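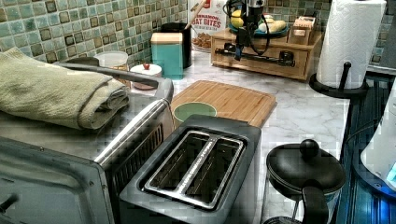

Worktop end, toaster oven and toaster, folded towel on top

Board: Kitchens and worktops
Thread: Quartz or laminate for a rental flat?

hobb_lane
We are letting out the flat in Hendgate from November and the kitchen needs a new worktop before anyone moves in. The old one has swollen at the sink cut-out. I have two quotes. One is for laminate, fitted by a local joiner called Armindo Coelho. The other is for quartz from Brikness, and it comes out a good deal higher. The run is 237 cm along the back wall with a 113 cm return. Is quartz daft for a rental? My partner thinks so. I think we'd only be doing laminate again in a few years.

marrowfat
Laminate. Tenants put hot pans down on anything, and when they do you want to be replacing the cheap thing. I've let two flats for 14 years and have never fitted stone in either.

Kamol Ratanaporn
I'd go the other way. Your old top swelled at the sink, and that's where laminate always fails. Water gets in at the cut edge, the chipboard blows and there's no repairing it. Quartz doesn't care about water. Heat is the weak point, so leave a couple of trivets in the drawer and put a line in the welcome notes.

marrowfat
Nobody reads welcome notes.

Kamol Ratanaporn
Mine do, or at least the trivets get used.

tilda_p
What thickness is the laminate quote for? If it's the thin stuff then it isn't a fair comparison. Also ask who seals the cut edges. Our fitter did the sink hole with two coats of varnish and a proper bead of silicone and it's had no trouble, with three children in the house.

hobb_lane
38 mm, square edge. He didn't mention sealing. I'll ring him.

dunnock
Have you thought about the join in the corner? With a return you'll get one either way. On plain white you barely see it. On anything with a vein running through it you will, unless they match it up, and most firms charge extra for that. Get it in writing. We had ours done with Pendura and the veins meet the join at completely different angles. I look at it every morning while the kettle boils.

hobb_lane
Brikness say they "aim to match". I did wonder what that was worth.

dunnock
Not a lot. Ask to see the slab laid out with the template on it before they cut. A decent yard will let you come in and mark where the pieces fall.

oldgrout
Don't go dark, whatever you pick. Dark gloss shows every smear and every crumb, and you'll get a message from the agent at each check-out. White with a bit of grey in it hides the most. My sister has that sort of pattern in her kitchen, and she's not tidy.
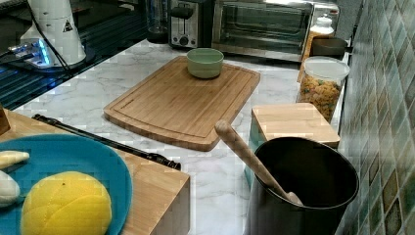 White with grey veining, chopping board and small green bowl out

tilda_p
That's nice. Soft veining too, nothing shouty. Is hers quartz or laminate?

oldgrout
She bought the place with it in and has never asked. Which I suppose says something about whether your tenants will notice.

marrowfat
It says plenty. They'll be looking at the rent and the parking.

Kamol Ratanaporn
Photos matter for the listing though. Mine went in 2 days after I redid the kitchen, and it had sat empty for weeks before that.

marrowfat
You redid the whole kitchen. You can't put that down to the worktop.

Kamol Ratanaporn
Fair point. New doors as well.

fenwick_r
Third option is solid laminate, sometimes sold as compact. It's thin, the same material right the way through, and water can't do anything to it. You can have an undermount sink with it. Abreu do a white marble effect that I put in a holiday let. Price was between the two. It does need sharp tooling, so check your joiner has cut it before. Mine hadn't, and there was chipping along one edge – he rubbed it down and it's passable, but I know it's there.

hobb_lane
Hadn't heard of that. Does it take heat?

fenwick_r
Better than ordinary laminate. I still wouldn't put a pan on it straight off the hob.

tilda_p
One more thing. Check how level the base units are before you order stone. The Brikness chap will want them dead flat and may refuse to fit if they aren't. Laminate forgives more. If the units are old, that could be another day's labour.

hobb_lane
They're old. The one next to the cooker has a packer under it that I put there myself.

dunnock
Then sort that first.

hobb_lane
Spoke to Armindo. He seals the cut edges as standard and didn't think to put it on the quote. He has fitted compact before, in a dentist's, and will price it up. He also said what marrowfat said about tenants, nearly word for word. My partner is very pleased with the pair of you.

marrowfat
Sensible man.

oldgrout
Put up the compact price when you get it, please. I've got a utility room to do and the same argument going on here.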